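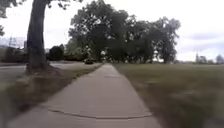

Fovmont Sidewalk Navigation Group — Field Robotics

Print this page | E-mail this page

How to train the path follower from drive logs

September 16, 2020. Written up by Yutong Yu, method by Qianru Peng. Quick version, the long one is coming in December.

What you get at the end: a small network that takes one camera frame and gives back a steering value. No map, no GPS. Works on straight park-type sidewalk, grass both sides, no curb. Does not work at driveways yet, see the bottom.

Before you start

You need the rover, a charged pack, the gamepad, and the Rulow logging tool on the laptop. Check the disk. Full disk = silent stop, no warning, ask me how I know. Camera locked at fixed exposure. Auto exposure swings badly under trees and the net learns the swing instead of the path.

Overcast is easiest for the first set. White sky, flat light, no hard shadows over the slabs. Add sunny runs later once the thing trains at all.

Step 1. Drive

Drive by hand down the middle. Steady speed. Then drive badly on purpose: drift toward the grass, come back. The coming back is the part you want. In the log, press the left bumper while you drift out and let go when you start to recover. Marked frames get dropped in step 2. If you forget the bumper the net learns to drift, and it will be very good at it.

Do both directions. One direction only and you get a bias — ours always had the road on the left and the open field on the right, and the net used the road as a handrail. Flipped the direction, it fell apart.

Step 2. Clean

Run the Rulow export, one frame per half second. More than that is just copies. Throw out:

- bumper frames
- anything stopped
- anything with the rover half on the turf, unless its a recovery

Blur: keep it. Bottom corners smear at driving speed, the grass turns into streaks. Our first pass filtered blurry frames out and we lost nearly everything useful. The far end of the path stays sharper and that is where the steering cue sits anyway.

Our set from the Indton path was 2000 frames before cleaning, 699 after. Sounds small. Was enough.

Step 3. Label

Steering value comes from the gamepad, so mostly free. But shift it. The hand lags the eye. We pair each frame with the stick value a little later in the log; try a few offsets and keep the one with the lowest validation error. Do not skip this, it mattered more than the network size.

Then hand label a vanishing point on a subset. Click where the two edges of the walk meet. Grass creeps over the edge in a lot of spots so the border is never a clean line — follow the general run of the slab, not each tuft. If trees bunch up at the far end and you cant see where it goes, click your best guess and move on.

Step 4. Train

Crop the top third. Sky and branches, nothing there you need. Resize, flip half of the images left-right (flip the sign of the steering too!!), jitter the brightness. Two heads: steering and vanishing point. Second head is only for training, we cut it off after. With it the net stops caring about cracks.

About cracks. Long dark joints running across the walk were our worst problem. Patched concrete, slightly raised looking, dark line edge to edge. The steering-only net treated some of them like the end of the path and twitched. Adding the second head fixed most of it. Oversampling frames with a joint close to the rover fixed some more.

Train 70 epochs. Validation goes flat before that but the twitch keeps improving. Save every checkpoint, the last one is not always best.

Split by run, never by frame. Neigboring frames are nearly the same picture and a random split will tell you lovely things that arent true.

Step 5. Test

Replay first. Plot net steering over human steering on a run it has not seen. Look for spikes, then open the frame at each spike. Usually a joint, a tree root mound near the edge, or a shadow.

Then outside. Low speed, thumb on the kill button, someone walking next to it. Count takeovers per run and write down where. Score is takeovers, not loss.

Known problems

Driveways. Worn edges with bare dirt, where the dirt is near the same brightness as the slab. Aitken weights (the old ones) do not load in the new code, retrain.

Comments

jpm: What offset did you end up with for the stick shift? Mine likes a much longer one than I expected.

Yutong Yu: Depends on the driver. Redo it for each person. Qianru and I are not the same.

rover_kate: cropping the top third killed mine on a hill. path goes UP

Yutong Yu: Yes, all our data is flat. Crop less.

d.h.: Typo in step 4, Neighboring. Thanks for the bumper trick though, saved me a week

Print this page | E-mail this page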